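跟做“假厨房”的人聊了一下午

我最早听说 Ekeo 这套东西,是在一个做机械臂的群里。有人甩了一句“Dobre 家那个厨房仿真包你们谁用过”,下面稀稀拉拉回了几条,有说好用的,有说坑多的,还有一个人只回了个捂脸的表情。我当时手头正好在攒一篇仿真工具的稿子,就顺着官网的邮箱写了封信过去。没想到第二天就回了,说可以聊,而且可以开着软件边跑边聊。

于是就有了这次的视频采访。对方是 Ekeo 的产品负责人,他跟我说名字就别写了,写“产品那边的”就行,反正公司里大家也是这么喊他的。那我就照办。先交代一下背景:Dobre 是公司名,Ekeo 是他们卖的那套厨房操作仿真包,里面有场景、物件、任务脚本和一套评测程序,买回去可以训练自己的策略,也可以单纯拿来打分。我自己在采访前试用了几天,下面有些抱怨是我的,不是他的,我会尽量分清楚。

我一上来就问他,为什么偏偏是厨房。市面上做桌面抓取的那么多,一张光板桌子,几个方块,多省事啊!

他笑了半天。“我们第一版就是光板桌子。卖给谁都说挺好,然后过一个月问人家,都没在用。后来有个客户跟我们讲得很直接,说你们这桌子上能学会的东西,我拿到真厨房里第一天就废了。柜子挡着,灶台占着地方,墙离得那么近,胳膊根本伸不直。”

他说那句话之后,团队就把桌子扔了,从头开始搭厨房。“搭第一间的时候特别痛苦,美术同事天天问我,台面要什么石头,柜门要什么花纹。我说随便。她说不能随便,你随便了,客户的视觉模型就只认得一种。”

现在的版本里一共有 4 种基础户型,物件库里是 239 件东西,从土豆、奶酪到瓶瓶罐罐都有。户型听上去不多,我也当面这么说了。他倒不介意,解释说户型只管柜子和电器摆在哪儿,材质和光照是另外一层,可以随便换着搭。“同一个拐角,你换一套柜门,换一块台面,相机里看出去就是另一户人家了。”

这一点我试下来是认可的。我拿同一个策略在浅色台面上跑得好好的,换了一块花得厉害的石头台面,它马上就开始犹豫,夹爪在半空里来回蹭。我把录像发给他看,他特别高兴,高兴得我有点莫名其妙。“对对对,就是要这个!你要是在真机上才发现,那一天就没了。”

接着聊到任务。Ekeo 自带的任务都用一句话写出来,比如把某样东西拿起来,放到某样东西旁边。我问他为什么任务写得这么朴素,宣传片里别家的机器人都在煎蛋叠衣服了。

“煎蛋我们也想做啊,”他说,“可是你先把土豆拿稳再说。”

他认为大部分人低估了“拿”和“放”。土豆是椭圆的,表面不平,夹爪闭合的时候稍微偏一点就会转。瓶子更麻烦,细脖子,重心又高,旁边的东西过来碰一下就倒。“我们内部测的时候,最常见的失败都挺不起眼的,就是路过的时候带倒了别的东西。土豆是拿到了,后面瓶子躺下了。这算成功还是算失败?以前很多评测都算成功,我们算失败。”

我问他算失败的标准能不能调。能调,在配置文件里有一个碰撞容忍的选项,默认开得很严。这里我要插一句自己的抱怨:那个选项的文档写得实在太简略了,我改了三次才搞明白单位是什么。他听完在那头记了一笔,说二月份的更新里会把这一页重写。我先信着,回头去查。

价格也是大家关心的。我问得比较直白,他答得也比较直白:基础授权按席位算,学校有折扣,具体数字他不让我写,理由是下个月就要改。能写的是评测那一块,基础授权每个月包含 1000 次云端评测,超出的部分另外买,每包 300 次。本地跑不限次数,只要你自己有显卡。

“那谁还用云端?”我问。

“写论文的人用。”他说,“大家在同一套机器上跑,随机种子也是我们这边定的,出来的分数才好比。自己平时调试的话,我也劝你在本地跑,别浪费那个额度。”

我挺喜欢这个回答的,卖东西的人劝你少买一点,不太常见。(当然也可能是说给我听的,读者自己判断。)

后来我们就开着软件跑了一段。他共享屏幕,选了一个带电炉和微波炉的厨房拐角,物件是从库里挑的,没摆几样。场景载入比我自己电脑上快得多,我酸了一下。他一边拖视角一边跟我讲,这个拐角是他们内部用得最多的一个,上面有吊柜,背后是仿砖样式的瓷砖墙,活动空间别扭,特别容易看出来规划算法的毛病。

“你看这个位置,”他把画面停住,“胳膊是从下面上来的,夹爪又得到右边去,东西还要悬在瓶子上头。这种姿势人不觉得怎么样,机器人的几个关节都得商量着来。”

我截了一张图,征得他同意放在这里。
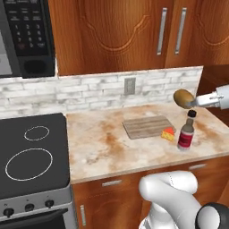 Ekeo 仿真画面:夹爪夹着土豆,正下方是一只黑盖玻璃瓶,台面上还有砧板和一小块奶酪。

我盯着土豆和瓶盖之间那点距离看了一会儿,问他这种情况下策略一般会怎么走。他说看训练的人怎么给奖励。给得急的,就直接横着扫过去;给得稳的,会先往上抬一截再平移,多花点时间,但是瓶子能保住。他们自带的基准策略属于后一种,“慢得有点像老大爷收拾桌子”,这是他的原话。

我顺口夸了一句木头柜门的纹路,那种雕出来的弧形边,还挺有年头感的。他说做的时候内部吵过,有人嫌土,想全换成那种没有把手的平板柜门。最后两种都留了。“很多人家里就是这种柜子嘛。你做一堆样板间出来,机器人以后只会给样板间干活。”

关于渲染,我也得说两句不好听的。Ekeo 的画面离照片还有距离,木头的反光偏亮,石头台面上的斑纹近看有点像贴上去的。我把这话原样讲给他听,他没有反驳,只说他们在画质和速度之间选了速度。“你要训练,一晚上要跑很多很多遍,每一帧都精雕细琢,你等得起,你的电费等不起。”他说有客户会在导出以后自己再过一遍别家的渲染,接口是开放的,他们不拦着。

说到接口,就绕到了 Jemden。这是他们配套的一个小工具,用来把你自己的机械臂模型导进场景里。我试用期间卡得最久的就是这一步,关节限位怎么都读不对,胳膊一载入就拧成麻花。他问我用的哪个版本,我说了,他沉默了一下,说那个版本确实有问题,已经修了,让我升级。我当场升级,当场就好了。气人不气人!我白白折腾了一个晚上。

“更新提示为什么不弹?”我问。

“弹过的,你可能点掉了。”

……行吧,有可能是我点掉的。

我还问了跟真机的差距,毕竟这是所有做仿真的人都躲不开的问题。他没有给我一个漂亮的百分比,我追问了两次,他都不肯给。“给你一个数,你写出去,别人拿着自己的臂、自己的厨房来跟我对,肯定对不上。”他能说的是,他们跟一个叫 Warum 的集成商在做对照,仿真里跑一遍,真厨房里照着摆一遍,看两边的失败是不是同一种失败。他说他更在意后面这个:如果仿真里是碰倒瓶子,真机上也是碰倒瓶子,那仿真就是有用的,哪怕次数对不齐。对照的结果他们打算公开,时间没定。

这个思路我觉得有道理,不过在看到数据之前,我不想替他们打包票。想买的朋友可以先要试用,官网填表就行,我那份是当天批下来的。

最后聊了点杂的。我问他,天天对着这些厨房,回家还想不想做饭。他说想,但是会忍不住观察自己的手。“有一次我切着土豆突然停下来,想我刚才是怎么把它翻过来的。用了几根手指,先动的哪一根,完全想不起来。站那儿想了好久,锅都烧干了。”

我问他后来想明白了没有。

“没有,叫外卖了。”

我的试用还剩几天,打算把那个花台面的场景再跑一轮,这回把碰撞容忍放宽一点,看看到底是认不清东西还是路径规划太保守。有结果的话我会更新在评论区。如果有人已经把 Jemden 跟双臂的模型接起来了,麻烦也在下面吱一声,我这边左臂的坐标系还是反的。

2022-01-28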